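The Long Way to a Lending Shop

The front window in Ratthorpe still says Voreck Hardware in gold paint, though the store closed its registers a while back. Inside, the pegboard is the same and so is the smell, oil and cardboard and grass seed. What has changed is that nothing on the walls is for sale. You take a drill or a post-hole digger to the counter, somebody writes down your card number, and you bring it back in a week.

Tool libraries are an old idea in this part of the country. Farm families shared hay rakes and cider presses long before anyone gave the practice a name. The town versions mostly date from times when money was tight, and many of them faded when it stopped being tight. I spent the better part of April visiting three of them, in Ratthorpe, Handuten and Naidoo, to see how they run and why people keep starting them.

The Ratthorpe library owns 3,116 items. That figure covers everything with a tag on it, from the cement mixer down to single chisels, and it is printed on a sheet taped beside the door. Members pay $29 a year. For that they may have up to five things out at once, not counting drill bits, which come in a box with the drill and are expected to go back in the box.

Most of what goes out the door is dull. Ladders go out all year. Carpet cleaners go out after the holidays. In spring it is tillers and hedge trimmers, and there is a waiting list for the tillers that starts in February. The tile saw has been borrowed so often that its stand has been welded twice. The shelf of hand planes, donated from a single estate and very good, hardly moves at all.

I asked at the counter what a new library should buy first and was told to buy nothing. People have tools they want to get rid of. An announcement in the church bulletin brought the Ratthorpe library more than it could store, including 17 circular saws, of which six were worth keeping. The money is better spent on shelves, insurance and a decent lock.

Insurance is where many of these projects stall. A library that lends a chainsaw has to find a company willing to cover it, and several simply decide to leave chainsaws out. Handuten does not lend them. Nor does it lend extension ladders over 24 feet, nail guns that run on powder loads, or anything that burns propane. Ratthorpe lends chainsaws to members who have taken a two-hour class, which is held behind the building on a pile of storm wood.

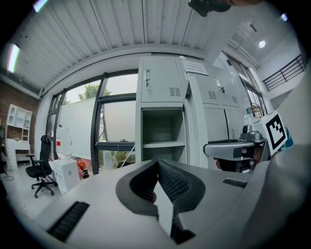 Handuten's library is much smaller and sits in the basement of the old grade school. The stairs are steep and the ceiling is low, so the heavy machines live in a shed across the parking lot. It is open Tuesday evening and Saturday morning. By nine on the Saturday I was there, a line had formed up the stairs, and most of the people in it were bringing things back.

Returns take longer than loans. Each item is plugged in, run for a few seconds and wiped down. The blade is checked. If there is a battery, it goes on the charger and a fresh one goes on the shelf. A borrower who returns a dirty tool pays two dollars, and one man ahead of me put the two dollars on the counter along with a muddy auger and left without a word. It seemed to be his usual arrangement.

Late returns are a bigger trouble than broken ones. Handuten tried fines and dropped them. People who owed money stayed away and kept the tool with them. Now there is a phone call, then a second phone call, then a postcard with a picture of the missing item drawn on it. The postcards work fairly well. A pressure washer came home last fall after 11 months, cleaner than when it left.

Breakage is expected and planned for. All three libraries have a repair bench, and the one in Naidoo is the best I saw. It takes up a third of the room. There are coffee cans of brushes for electric motors, a drawer of nothing but switches, and cords hung by length along a broom handle. Broken tools wait on a shelf marked with colored tape. Red means it needs a part, yellow means it needs somebody with time, and blue means strip it.

Naidoo logged 3,932 loans in its last full year. It has fewer members than Ratthorpe but they borrow more often, partly because the library is on the bus line and partly because most of them live in apartments with nowhere to keep a table saw. A good many borrow a machine and use it on the spot. There are four benches for that, rented by the hour, with a dust collector that can be heard from the sidewalk.

The money is thin everywhere. Dues pay the rent in Ratthorpe and nothing more. Handuten gets its basement free but has to heat it. Naidoo holds a sale each June of tools it has too many of, and that sale covers the insurance. None of the three has a full-time employee. The person at the counter in Ratthorpe is paid for 12 hours a week and works closer to 20.

I had wondered whether cheap tools would put an end to all this. A cordless drill costs less now than it did when Voreck was still selling them, and plenty of people who could borrow one would sooner own it. The counter staff agreed that drills go out less than they used to. What goes out more is everything bigger — floor sanders, stump grinders, the scaffold sets that nobody has room for. The libraries are slowly getting rid of small things and looking for space to park large ones.

On my last afternoon in Ratthorpe I joined, paid my $29 and took home a floor sander. It weighs more than I do, or feels like it. Two members who were there for something else helped me get it into the car, and one of them told me to start with a coarser grit than I thought I needed. I did the hallway first. The bedroom will have to wait until I can get the sander again, and there are four people ahead of me.

Comments

mapleridge_deb
We had one of these in our town and it closed over the insurance. Wish you had said more about which kinds of policy they carry.

Tom in the valley
The coarse grit advice is right. Also vacuum between passes.

oldplanes
If Ratthorpe's hand planes hardly move, I would gladly drive over and borrow every one of them. Do you have to live in town to join?

kitchen_table
The postcard idea made me laugh. I have had my neighbor's post-hole digger for two years. Taking it back this weekend.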